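This website uses cookies. By continuing you accept our cookie policy.

Pritar 60 Wipe-Clean Table Cover

The Pritar 60 is a coated cotton cover for kitchen and craft tables. It is sold from the roll by Stekon, 60 inches wide, and we cut it to your length. The edges do not fray, so a hem is not necessary.

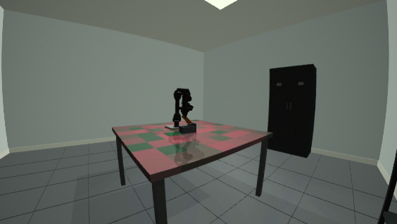
By Vesela Georgiev, January 2025

Wipe with a soft cloth and mild soap — please do not iron. Fold marks go away after one or two days on the table. Cut pieces can be returned within 30 days only if there is a fault.

Item no. 344

Related items
Windstead Table Clips
Mladenović Felt Underlay
Pritar Round Cover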